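Notebook, Priritz ground floor
17/10/2021
Entry by G. Melis. Copies to Longo, Kariuki.

Purpose of today: decide what goes on the chore list for December and what comes off. Rosalba wants a straight answer for the Prerham people on whether we can put a machine on kitchen tidy-up and small-parts sorting without a person standing next to it. Current answer is no for the first and maybe for the second. Reasons below, so that I don't have to reconstruct them again.

State of the arm on the Pace bench

Controller reinstalled, homing OK. Wrist joint still has play in it. I shimmed the coupling and the play went down but is not gone. Not touching it again until Annunziata has looked at the bearing seat.

Repeatability was fine unloaded. Under load the tip sags and the correction table we have is for the old fingers. Need a new table. Kariuki has the script, I don't have the right version.

Chore 1: sorting mixed small items out of an open box

Ran 40 picks with the Flornov planner, box in a fixed position, same lighting throughout. Criteria as before: item leaves the box, item lands in the correct tray, nothing else leaves the box. All three or it is a miss.

Rigid items larger than a thumb go well. Clear items are the main source of trouble. The depth estimate goes straight through them and the fingers close on whatever is underneath. Bagged items are a separate failure: the bag is gripped, the contents swing, and the release point is off. Success over the whole set was 70 percent. A person does it at effectively 100 and does not need the box to be square to the bench edge.

Two things to try before giving up on clear items:
- slower close with contact detection on both pads, so a wrong depth becomes a late stop and not a crush
- tilting the approach so that the pad edge goes in first

Stiffer mesh was suggested by Ginevra. I am against it for now. The current pad surface gives good hold on cardboard and on smooth plastic, and changing the surface at the same time as the approach angle leaves us not knowing which did what.

Chore 2: putting away kitchen appliances

Not attempted on the arm. Did the lifts by hand with the fingers only, to see whether the geometry is possible at all. A rounded housing with a lid has no good pair of flat faces. Grip on the body slides. Grip on the lid handle opens the lid. The workable option is two grippers from the sides, low, which means two arms or one arm and a fixture. We have neither funded.

Weight is a second problem. Anything with an inner pot in it is over what I want to hold with this wrist. Take the pot out first, then it becomes two objects and two destinations, and the planner has to know that they belong together. It doesn't.
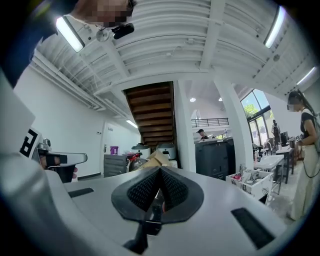
Finger pad from the tool side, with the second gripper at left and the storage under the stairs beyond.

Note on pads. The raised rim does more work than I gave it credit for. On thin card the two panels touch almost nothing at first and the rim takes the edge of the sheet, then the V brings it to the middle. On cylinders it is the other way around: the V centers the part and the rim hardly matters. That argues for keeping the rim if we make our own fingers, and for not shaving it down to save width, as I proposed in the last entry. Struck that from the to-do.

The area under the stairs is the test I keep coming back to. A person would call it five minutes of work. As a task description for a machine it is bad all the way through:

Low overhead that gets lower as you go in. The arm as mounted would hit the underside of the stairs before the gripper was at the back.

Cardboard with open flaps. A flap is deformable, hides what is behind it, and moves when touched. No planner we have run treats a flap as something to push aside on purpose. It is either an obstacle or it isn't there.

Drawer cabinet with other things near it. Drawers are solved on the bench with clear space in front. With something standing in the swing of the elbow they are not.

No definition of done. This one is not mechanical. "Tidy" has to be written down as positions, and when I asked Ginevra and Gitau to write it down separately they gave me 2 different layouts. Both reasonable.

Chore 3: wiping the counter

Short session. Flat stretch is fine, contact force held within limits. Next to the faucet it is not fine: the wrist has to rotate, the force estimate jumps, and it lifts off. Small bottles have to be moved first and put back after, so the wipe is really pick, place, wipe, pick, place. Each step is OK alone. Chained together the errors add up and the last bottle ends up wherever it ends up.

Would not offer this to Prerham. Would offer flat wiping on a cleared surface, with someone else doing the clearing, and they may reasonably ask what the machine is for in that case.

Recommendation for Rosalba (draft, do not forward)

Small-parts sorting: yes for rigid opaque items, fixed box position, person within call. Not for clear items. Not for bags.
Appliances: no. Revisit if there is a second arm.
Under-stairs storage or anything like it: no, and I would not give a date.
Counter: flat and cleared only.

Time comparison, since she will ask. Sorting by arm took 3 times as long as Gitau doing it by hand at a normal pace, and he was on the phone for part of it. Speed can come up once the wrist is fixed. I would rather not promise how far.

Open items

- Annunziata: bearing seat, wrist joint
- Gitau: current version of the correction script, commit it somewhere I can find it
- me: new sag table with the present fingers, then rerun the sorting set unchanged
- me: contact-stop threshold, start low
- Ginevra: pick one layout for the storage area so that we at least have a target to fail against
- order pad material, same mesh, same thickness as before. The last lot came thicker and the fingers would not close fully on thin sheet

Left the controller powered with brakes on. Log is in the usual folder under today's entry. Pick 12 is missing from it because I stopped the recording by mistake; the result is written on the paper sheet and it was a miss.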